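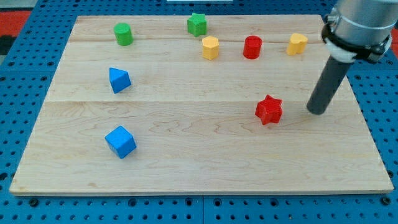
Vale a pena trocar a cola Stasero pela Prusenier nas juntas de topo?
Por enquanto ficamos com a Stasero, pelo menos até alguém repetir o ensaio com madeira da mesma partida.

17/11/02, oficina

Li outra vez a folha que a Du Plessis mandou com a Prusenier. Promete muito e não diz a que humidade colaram as peças. Sem isso os números deles servem-me de pouco.

Fiz 12 provetes, metade com cada cola, lixa 330 nas faces. Aperto igual, ou tão igual quanto consigo com os grampos velhos. O melhor da Prusenier cedeu aos 204 kg e o melhor da Stasero ficou um nada abaixo. A Zanele Nkosi acha que a diferença conta. Eu não acho: dois provetes da Stasero partiram pela fibra e não pela cola, e esses deviam sair da comparação. Ela respondeu que, se saem esses, sai também o da Prusenier que tinha um nó. Tem razão, risquei-o.

O tempo aberto da Prusenier parece-me mais curto do que vem no rótulo. Na terceira peça já fazia pele antes de eu fechar o grampo. Pode ser do frio, a estufa esteve desligada desde sexta.

Lixa 330 talvez fina de mais para isto. Repetir com as faces só aplainadas.

A Ostura quer resposta antes de encomendar o bidão. Que esperem. Não assino uma compra de 2000 por causa de uma tarde de ensaios e de uma folha de propaganda.

Falta: medir humidade ANTES de colar, pedir grampos emprestados, marcar os provetes a lápis e não a giz (o giz saiu em dois).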